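Workshop notebook — tilt mechanism, Plamanance airframe
August, written in the evening, after the rig was shut down

Today we ran the conversion test again with the new spindle from Lumbao. I write down everything while I remember it, because last time I waited until the next day and two readings were lost.

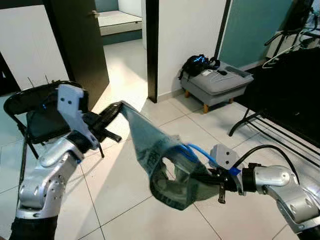
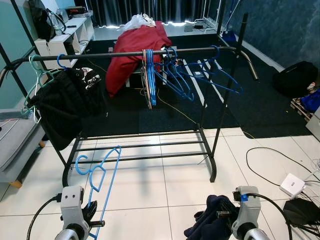
Two arms with the cloth, and the clothing rack.

Starting condition. The left nacelle is on the stand, without blades, with a dummy mass in place of the hub. The right nacelle is still in pieces on the long bench. Hydraulic pressure was normal before start. I changed the filter in the return line in the morning; the old one had fine gray dust in it, but no chips. I keep it in a bag in the drawer with the label.

Conversion from vertical to horizontal went smoothly the first three times. On cycle 4 the nacelle stopped for a moment just before the down-stop and then continued by itself. I did not touch anything. We repeated, and it did not stop again until cycle 191, at the same place. After this I ended the session. I do not like a fault that comes so rarely, it is much harder to find than one which comes every time.

What I think at the moment:

The lock pin is not guilty. I marked it with blue paint and the paint is not rubbed.

The position sensor could be guilty. Its cable passes near the pump motor, and in the log the angle jumps a little before the stop. If the controller sees a jump it may wait, this is how Gosari wrote the logic. I have to read their note again, the part on disagreement between channel A and channel B. In my memory the allowed difference is very small.

The spindle itself — possible, but I would expect noise, and there was none. The grease looked clean.

To do before the next run:
Move the sensor cable to the other side of the stand and fix it with clamps, not with tape.
Record both channels separately. Now we save only the average, which was my decision and it was a bad one.
Measure the play at the down-stop with the dial gauge, cold and again after one hour of running.
Ask Zuststead if they can lend the second controller for one week.

The target stays the same, 1000 full cycles without any stop before we speak about mounting the blades. The count begins again from zero. I know that this is not popular, but I do not see how we can count cycles with a stop inside them.

A small thing: the torque wrench from the lower cabinet clicks too early. I compared it with the new one. Please do not use it for the nacelle bolts, I put red tape on the handle.

Also the bolts on the stand's rear foot were loose again. Tightened, and marked with a line of paint so we can see if they turn. If the stand moves, all my angle numbers from this afternoon are doubtful and I will have to repeat the first part anyway.

Pump off, pressure released, log copied to the shared folder under "tilt left".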